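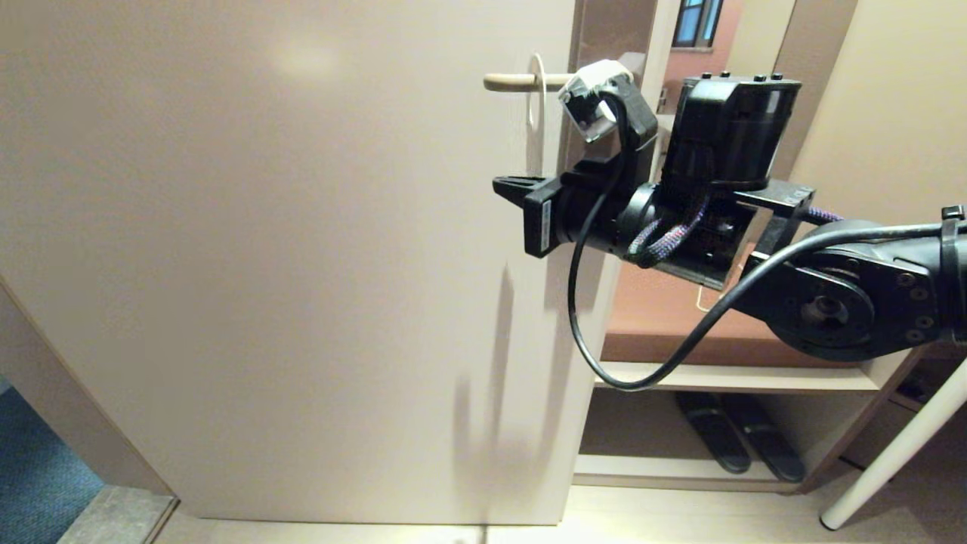 Plulta two-finger gripper on a lever-handle door

I bought the Plulta to replace the Flolteso that came with our arm. The Flolteso is fine on a bench but its flat jaws slide on anything rounded, and most of what I want the arm to do at home involves handles.

The door is a good test. The lever is short, so the fingers have to close on it from above and stay put while the wrist turns. With the padded tips I ran the open-and-release routine 169 times over two weekends and lost the handle on three of them. The old jaws never managed ten in a row.

Fitting took me 45 minutes, most of it spent on the cable. Leave plenty of slack at the wrist, then check it by moving the arm through its full reach by hand. The controller found the gripper at the first try, but the force setting goes back to default at every restart - a nuisance I had hoped the August firmware would fix. It didn't.

The wrist camera is worth having. With the tapered fingers closed they sit low and central in the view, and the door panel and its edge are still easy to make out behind them. The cutouts help a little too. Strong light on pale tiles washes out part of the picture, so I fixed the exposure by hand.

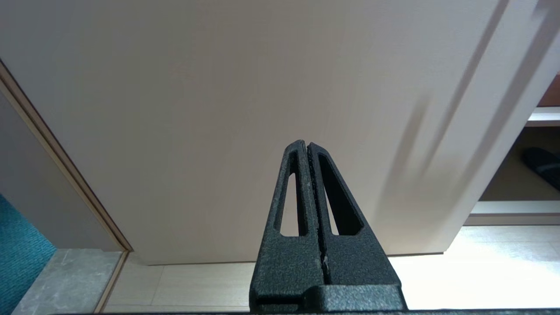 Akua Abugri wrote to ask whether the pads wear, as hers on the same model went shiny after 3000 grips and had to be changed. Mine are well short of that. I have ordered a spare set anyway.

Last updated 13/03/2019
Contact | Copyright Hananell | Back to top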